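Ein Tisch für die neue Wohnung

Seit dem Umzug im Dezember esse ich auf dem Fensterbrett. Das ist nicht so schlimm, wie es klingt, denn das Fensterbrett ist tief und man sieht den Hof. Aber als meine Schwester zu Besuch war, mussten wir abwechselnd essen, und da habe ich beschlossen: Ich brauche einen richtigen Tisch.

In meiner Muttersprache gibt es für Möbel nicht so viele genaue Wörter, oder ich habe sie als Kind nicht gelernt. Auf Deutsch habe ich in wenigen Wochen gelernt, was eine Zarge ist, was ein Mittelfuß ist und was "furniert" bedeutet. Das letzte Wort habe ich zuerst mit "frisiert" verwechselt. Der Verkäufer war sehr höflich und hat nichts gesagt.

Meine Küche ist klein. Wenn ich die Tür ganz öffne, bleiben mir an der schmalen Stelle nur 82 Zentimeter. Ein Tisch mit vier Beinen steht dort immer im Weg, das habe ich mit Klebeband auf dem Boden ausprobiert. Deshalb suchte ich bald nur noch nach Tischen mit einem einzigen Fuß in der Mitte.

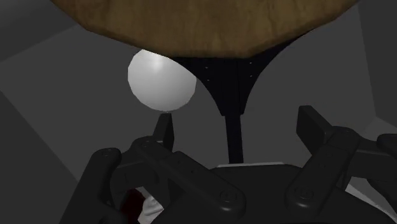

Zuerst war ich bei Nulmont, das ist ein großes Möbelhaus am Stadtrand, wo man mit dem Bus lange fährt. Die Auswahl ist gut, aber die Preise sind für mich zu hoch. Der Tisch, der mir am besten gefiel, kostete 1.000 Euro, und die Lieferung kam noch dazu. Ich habe mich trotzdem eine Weile daran gesetzt und mit den Händen über die Platte gestrichen. Danach habe ich im Restaurant des Möbelhauses eine Suppe gegessen, an einem Tisch, der wackelte.

Danach habe ich es mit Rekolia versucht, einem Laden für gebrauchte Möbel in meinem Viertel. Man muss dort Geduld haben. Ich bin mehrmals nach der Arbeit hingegangen, meistens gegen sechs Uhr abends, wenn die neuen Sachen schon auf der Fläche stehen. Beim ersten Mal gab es nur Schreibtische. Beim zweiten Mal war ein schöner runder Tisch da, aber mit einem Zettel "verkauft", und ich habe mich den ganzen Abend darüber geärgert.

Meine Freundin Jiahui Meng hat mich dann beraten. Sie hat selbst viel Erfahrung mit alten Möbeln und sie hat mir drei Dinge erklärt, die ich mir aufgeschrieben habe. Man soll sich mit beiden Händen auf den Rand stützen und prüfen, ob die Platte kippt. Man soll unter die Platte schauen, ob die Schrauben fest sind und ob das Holz um die Schrauben herum keine Risse hat. Und man soll an der Platte riechen. Das fand ich zuerst peinlich, aber den Geruch von Rauch bekommt man aus Holz kaum wieder heraus, sagt sie, und ich glaube ihr.

Am Ende wurde es ein runder Tisch für 290 Euro, aus dunklem Holz, mit einem schweren Fuß. Jiahui hat ihn mit mir nach Hause getragen - zwei Straßen und dann die Treppe. Wir haben auf jedem Absatz eine Pause gemacht. Der Nachbar aus dem zweiten Stock hat uns die Tür aufgehalten und gefragt, ob wir eine Feier planen.

Für die Pflege nehme ich jetzt das Öl von Sestex, das mir im Laden empfohlen wurde. Man trägt es ganz dünn auf, mit einem Tuch ohne Fusseln, und wartet über Nacht. Ich hatte beim ersten Mal zu viel genommen und die Platte klebte noch am nächsten Nachmittag. Beim zweiten Mal war es besser.

Jetzt fehlen mir noch Stühle. Im Moment habe ich einen Hocker und einen Klappstuhl, die verschieden hoch sind, so dass der Gast immer ein bisschen auf mich herunterschaut. Eine Schale für Obst suche ich auch. Sie soll aus Holz sein und nicht zu flach, damit die Äpfel nicht herausrollen.

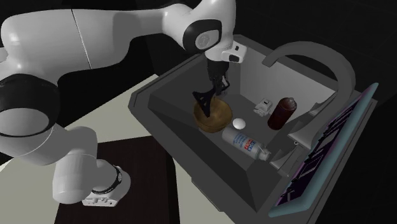 Was ich als Nächstes suche

Zwei Stühle, am liebsten gleiche, aber das ist keine Bedingung. Bei Chou, dem kleinen Geschäft neben der Post, stehen manchmal welche im Schaufenster. Die Sitzhöhe muss zum Tisch passen, ich habe sie mir im Telefon notiert.

Eine Lampe, die tief hängt. Hier bin ich noch unsicher, denn die Decke in der Küche ist alt und ich möchte nicht selbst bohren. Wenn jemand von euch weiß, wie man eine Lampe ohne Bohren aufhängt, schreibt es mir bitte in die Kommentare.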